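**Osatley Learning Materials Group – minutes**

March 1, 2018, small meeting room, Osatley library

Minutes taken by Marta Lytvynenko

**1. Minutes of the previous meeting**

The minutes from November were read and accepted with one correction. Under item 3, the supplier of the storage boxes should be Brunent and not Nava. I have corrected the copy in the binder.

**2. Loans to schools**

The schools borrowed more sorting and matching materials this winter than last winter. The most requested are still the picture cards and the letter cards. Two schools returned their sets late, and one set came back with cards from another set mixed into it. It was agreed that we will not charge for late return this year, but a reminder will be sent one week before the due date.

There was a question if the parents can borrow directly. For the moment they can not. We will speak of it again when the new catalog is ready.

**3. Labels**

The labels printed by Idia do not stay well on plastic. On cardboard they are good. It was proposed to buy a different label for the plastic parts only, and to use the rest of the old ones on the boxes. Agreed.

We also discussed the language of the labels. The decision is to write the name of the set in English, in large letters, and the shelf number under it. Age groups will not be printed on the label anymore, because teachers do not agree with them.

**4. Budget**

The group has 3000 for the year. From this amount 216 is already spent on card stock and 180 on the repair of the laminating machine. The rest is free, but we must keep a part for the summer, when most of the worn cards are replaced. Nava has sent an offer for new boxes with lids. The price is high and the delivery is long – we will ask Brunent for a second offer before we decide.

**5. Trays for the cards**

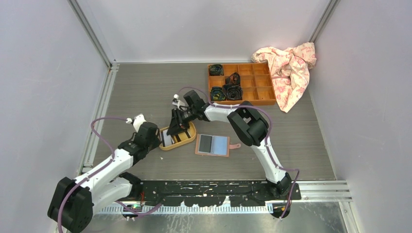
The cards are kept now in envelopes, and the envelopes tear at the corners. The proposal is to move the smaller sets into open trays, so that a child can take a card without help and put it back in the same way. We spoke of the divided kind, like the small yellow tray with the dark insides, where a card can stand on its edge near one end and does not have to lie flat. Most of us liked this. One member was worried that the cards will fall out in transport, and she is right that an open tray needs a box around it. The flat pink board with the short handle, with its black and light blue panels, was discussed too. It will get its own line in the catalog and will not be listed under trays.

Decision: we try divided trays with 4 sets, first in the library only. If the teachers are satisfied, we order more.

**6. Tasks**

- Second offer for boxes from Brunent: Marta
- Text of the reminder for schools: Marta, to be sent to all for comments
- New labels for plastic: open, a person is still needed
- List of the sets for the tray trial: to be prepared before the next meeting

The date of the next meeting will be sent by e-mail.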